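Ulport co-working hall to stay open through winter after rent deal

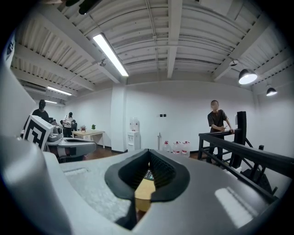 A keyboard on one of the tables.

ULPORT - The shared work hall on Sengar Street will stay open until at least March, after the building's owner agreed to hold the rent where it is.

Members got the news in a short email just after 9 a.m. Many had already started packing up lockers.

"I had two boxes taped shut," said Rekha Dhillon, a bookkeeper with a desk on the second floor. "Now I have to find my stapler."

The owner, Fimero, had asked for a 40 percent increase starting in December. Talks broke down in the fall, then picked up again last month when hall manager Selorm Owusu brought in a list of 200 people who use the space. Most pay by the day. A few have been there since it opened.

Under the new deal the rent stays flat and the hall takes over heating costs. Day passes go up by $2. Monthly desks unchanged for now.

Fimero spokesman Sylvain Pons said the company was "glad to reach terms with a good tenant" and would look at the numbers again in spring. He would not say if another increase is planned.

Not everyone is happy. Santosh Ahuja, who edits a trade newsletter from the hall, said a few months is too short to plan around. He has put down a deposit on a room across the river and wont be asking for it back.

Owusu said she understands. "People need to know where there going to be sitting," she said. She wants a three-year lease and expects to raise it in January.

Internet service is a seperate question. The contract with Netent runs out at the end of the month, and the hall is still waiting on a new quote. Service will continue in the meantime, Owusu said.

Hours are the same - 7 a.m. to 10 p.m., side door after 6. Members who already gave notice can cancel it at the front desk.

Reporting by Harish Katiyar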